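Can it do the dishes yet? Speaker notes, Tuesday session

Start without the title slide. Ask for hands: who folded something this morning? Who wiped a counter? Who did either one while thinking about something else? Leave the hands up for a second. That last group is the whole talk.

So – the short answer is "some of it, slowly, on a good day," and I think that's thrilling! When I started, a towel was the thing you gave a robot if you wanted to embarrass its owner. Now there are plenty of people in this room who have watched one get folded. Say that with some joy, please, Zdenka, if you end up giving this for me.

Towels first. A box has the same shape wherever you put it. A towel has a new shape every time you let go of it, and the corner you want is usually underneath. Mention our own run at Skevotach: 300 tries from a crumpled start, 18 of them dropped on the floor, and a lot more that came out as a fold only a tired parent would accept. Don't hide those. People trust the good number more once they've heard the bad one.

(If Todor is in the audience he will ask about fitted sheets. No. Not yet. Move on.)

Next, putting things away. I love this one because it sounds like the easy chore. Picking up a bottle is mostly fine now. Knowing that it belongs on the second shelf in my house and under the sink in yours – that's a different kind of problem, and you can't fix it with a better hand. Arben's line was "my kitchen has laws." Use it, he won't mind.

Shop floor. Slow down for this part, half the room works there. The Kamath line sorts 792 parts in a shift and does it well, with the same bins in the same places. Then someone moves a bin. Boris has the story about the lids, and if he's there let him tell it, he does the voices.

Speed. Our best fold took 80 seconds. Let them laugh! Then ask how fast it needs to be if you're asleep while it happens. I go back and forth on this myself. A slow machine that finishes the basket overnight would change my week. A slow one that gets stuck and waits for me is one more thing in the house to look after.

Cut if short on time: the Zolum cost comparison, the bit about dishwashers being robots.

Must keep: one chore, start to finish, no help. Keep asking for that whenever somebody shows you a demo, and ask to move one object before they press go. It's a friendly question. Good teams enjoy it, and you learn more from the next few minutes than from my slides.
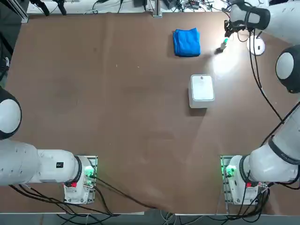
For questions, I'd take the home ones first and leave safety for Rok, who knows it far better than I do. And if anyone asks which chore I'd hand over tomorrow, it's socks – all of them, forever.

Related talks
Fitted sheets and other hard problems
What Grurnadeo learned from one kitchen
Small shops, small robots: a March roundup
Who moved the bin?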